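Skamside Illustrators Board > Agents, Licensing and Contracts
Topic: Signing with a card agency when you already sell direct?

inkandteasel wrote:
Hello all, long-time reader and very occasional poster! I've had an offer from Botitz, who place artwork with greeting card and stationery publishers, and I'm thrilled and a bit wobbly about it. They want exclusivity on everything, including the 70 designs I already sell through my own little shop, and their share is half. Has anybody here kept their existing work out of a deal like this? I don't want to seem ungrateful before I've even started.

Olaia Robles wrote:
Congratulations! Please do ask, it isn't rude at all. When I signed with Chege I sent a list of the pieces I wanted left out, and they attached it to the contract without a murmur (well, one small murmur over a Christmas robin). Half is pretty normal for cards in my experience. I'd worry more about how long they keep the rights after you leave.

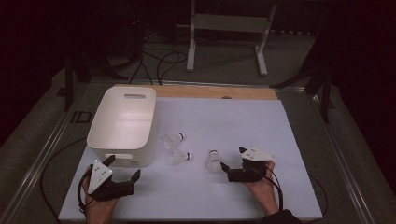 Skamside Members' Bulletin, Issue 814

penny_gouache wrote:
I'm going to disagree with Olaia a little, with love. I left my older work out and regretted it, as the agency had only five new pieces to show anyone and I sat there all winter hearing nothing. Give them the whole lot, I say, and let them earn their half.

Olaia Robles wrote:
Oh, but Penny, her shop is already paying her! I'd hate to see her hand half of that over for work somebody else didn't find.

vorkus_fan wrote:
Could you split it by use? My agreement covers cards and wrap only, so prints stay mine. I did a run of 1000 bookmarks through Vorkus last May and the agency never saw a penny of it, quite properly.

inkandteasel wrote:
You are all so kind, thank you. Splitting by use hadn't crossed my mind! I'll write to them tonight, ask for cards only, and find out what happens to the rights if I leave. Penny, I may still offer them a few of the older florals to get going.

penny_gouache wrote:
Offer them the hares as well, those are lovely.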